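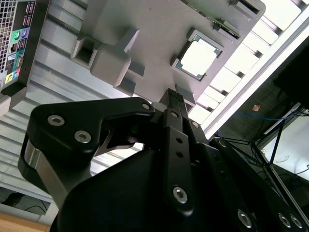 Old computers: the Helter Road collection is back

The electrical collection at the Helter Road yard reopens in March, and this time it will take desktop computers and laptops as well as small household appliances. The yard is run by Iken Reuse, which also handles the kettle and toaster bins outside the library.

Bring items to the side gate between 9 am and 2 pm. The main gate is for lorries and will be shut to cars. There is room for three cars to unload at once, so please wait on Ceturel Lane if the bay is full and leave the bus stop clear.

What happens to a computer depends on its age and condition. Machines that still start are cleaned, given a fresh system and passed on to households in the area through the school uniform shop. Those that don't start are taken apart. Memory and processors are kept if they can be used in another machine, and the cases go for scrap metal. Last year the yard passed on more than 50 computers, most of them laptops from small offices.

Before you come, copy off anything you want to keep. Photographs are the thing people most often forget, and the yard can't get them back once a drive has been wiped. Sign out of your email and any shopping accounts too. If you have already taken the hard drive out, the rest is still welcome, but put a note on the case saying so.

Please bring the charger with a laptop. A laptop without one takes much longer to test and often ends up in the parts pile. Tape it to the lid or put both in a bag. Printers can't be taken this time, and neither can the old deep-back televisions. Both are still accepted at the council tip. Loose batteries go in the tub by the gate, and a swollen battery should be left where it is in the machine and mentioned to the staff when you arrive.

Businesses with a larger clear-out need to book. The form is at the front desk of the Ramanauskas Building, and a collection from your premises can usually be arranged within two weeks. There is a charge for the van but none for the items.

Refurbished laptops will be on sale at the uniform shop again from April. They come with a charger and a three-month guarantee. Payment is by card only.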